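Progress report: canned goods storage and sorting, Pandthorpe site
Prepared by Kamrul Mridha for the Dogar fund
7 September 2026

Period covered

Work on the storage part of the grant began in January. The aim is to set a standard way of holding, sorting and reissuing canned food at the Pandthorpe site, so that the same method can be used at Prindham without further design work. Spending is within budget, and no change to the grant terms is requested.

Stock

The stock record was moved to the Zitum sheet in the spring. It now lists 1,989 cans under 26 product lines. Each line has a code, a lid type, a height class and a best-by month. Height class was added in June. Short snack tins and standard soup cans had been shelved together, and the taller cans hid the labels of those behind them.

Lid type is recorded as pull-ring or flat. Flat-lid cans need an opener at the point of issue, so they are counted separately in the outgoing boxes. Two lines had the wrong lid type at first entry and have been corrected.

Layout

The working rule for a cabinet top is two rows, with short tins in front and anything taller behind. Rows need not be exactly straight, but every can should be reachable without moving another. The top of a gray metal cabinet holds eight cans in two rows with no stacking.

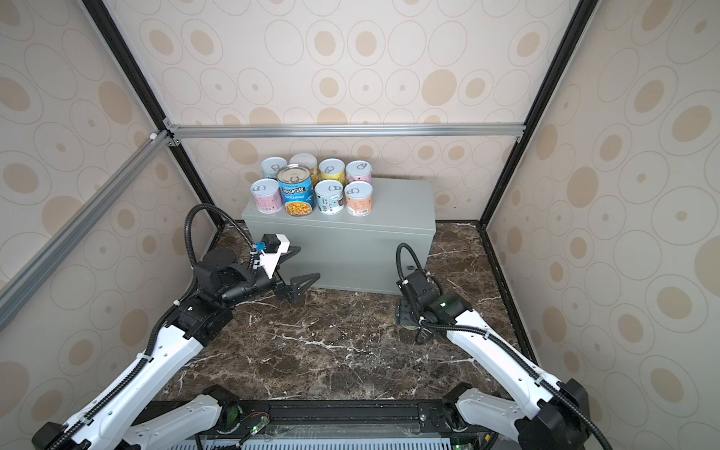 Mixed groups remain the harder case. Pastel snack tins of one height are easy to confuse when the colors are close, and a pink tin can be put back in the place of another pink tin without anyone noticing. A taller can such as the Progresso chicken noodle is easy to find, but if it goes in the front row it partly covers the tin behind. The written rule will be changed to state this case directly – the present text mentions only boxes.

Barcodes are to be left as they fall. Turning each can to face its code forward was tried for 24 trays and dropped, as it slowed shelving and the codes are read by hand at issue in any case.

Open items

Shelf labels for the Prindham site are on order. The revised layout sheet is in draft and will go out with the next report. More than 200 cans with a best-by month in the coming quarter still have to be moved to the issue shelf.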